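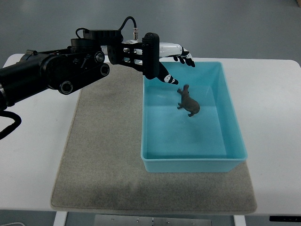 Does the felt need to be fixed to the table for small animal figures to stand on it?
Felt of this weight stays put on a smooth top by itself. Tape lifts at the corners and leaves residue.

Re: Felt mats and shallow trays for figure storage

Győző Virág wrote:

> Our tables at Troltaven are white and fairly glossy. Small figures slide
> on them and the glare is tiring. Has anyone settled on a mat size, and
> do you store the figures on the mat or put them away each time?

Győző,

We went through the same thing in June. The mat we kept is a Plustton felt, 73 cm on the short side. Bare table is left showing to the left and right, useful for parking a tray while sorting.

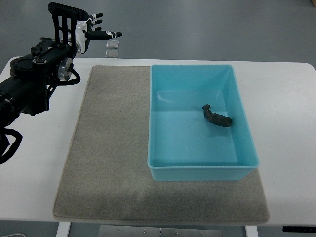
Grey felt on the white table.

Speckled grey hides lint better than plain grey. It does not hide wear. The strip nearest the front edge goes first, as that is where sleeves and forearms rest. Turn the mat end for end now and then and the wear evens out. Brush with the nap, then vacuum with the hose only. Do not wash it. Ours was 75 cm when bought and the missing 2 cm went in one warm rinse.

Colour contrast is the weak point. Dark grey figures are harder to pick out on grey felt than on the bare table, particularly in the evening. A side lamp helps.

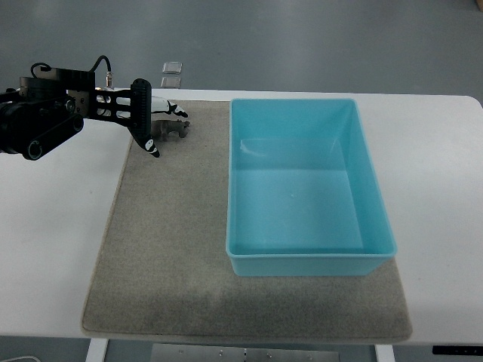 Grey toy animal at the upper left of the mat.

As for storage, we put them away each time. A shallow translucent tray is enough. Choose one with a base narrower than the rim, so that empties nest. Anything deeper and the figures end up stacked, and thin parts like horns and tails take the load. Wallin sells a lidded version, but the lid bows and we stopped using it.

If the mat overhangs the front of the table, trim it or push it back. An overhang gets caught by chair arms and the whole lot moves.

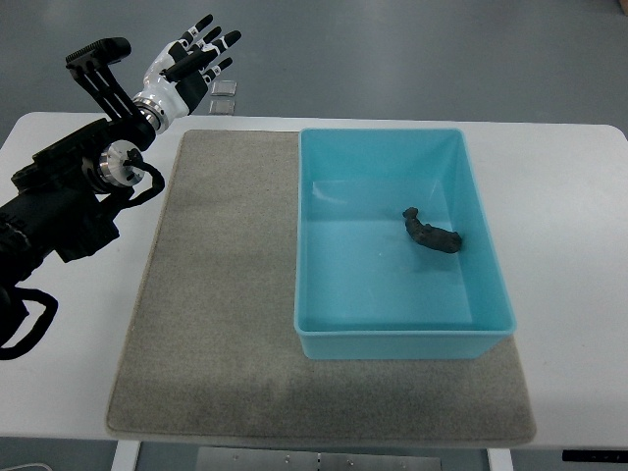

Frøydis Solheim adds that she would leave the overhang alone, having trimmed hers with ordinary scissors and got a frayed edge that sheds fibre to this day. If it must be cut, she recommends a rotary cutter and a steel rule, one pass, on a board.

Fair point. I used a utility knife and had to go over it twice.

Roald Tveit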